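3.2 Cleaning products and hard water in rental bathrooms

The second part of the study looked at how households in Sivuscombe cared for bathroom surfaces once the town supply had switched to bore water in September. Of the 307 households that returned the first survey, 93 rented their home and agreed to keep a cleaning diary. Diaries were kept for 4 weeks and collected by post.

Tenants were asked to write down the product used, the time spent and whether they had been given any advice by the landlord or letting agent. Most had not. Where advice was given, it usually took the form of a single line in the lease asking that fittings be kept "in good order", with no mention of which cleaners were suitable for enamel, acrylic or tile. Several tenants reported buying two or three products before settling on one, and the cost of these trials fell on them alone.

Diaries from the Oletti estate differed from the rest. The estate's manager supplied a mild cream cleaner at the start of each tenancy, and entries there were shorter and more regular. Tenants in the Choo Street flats, by contrast, tended to clean less often and for longer, and were more likely to favour an abrasive powder. We do not claim that the supplied product explains this difference - the two groups also varied in household size and in the age of the buildings.

Marks on pale, glossy surfaces were the most common source of worry at the end of a lease (Figure 3). Tenants found it hard to judge whether a stain would be treated as fair wear or as damage.

Figure 3. Brownish stains and dark specks on a glossy white surface.

The same concern appeared in the Pandanach interviews, where 83 former tenants were asked about bond deductions, and it is taken up again in Section 4.
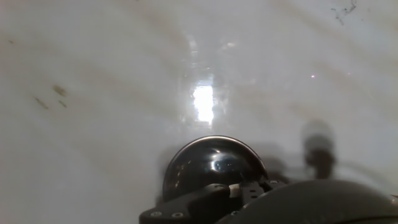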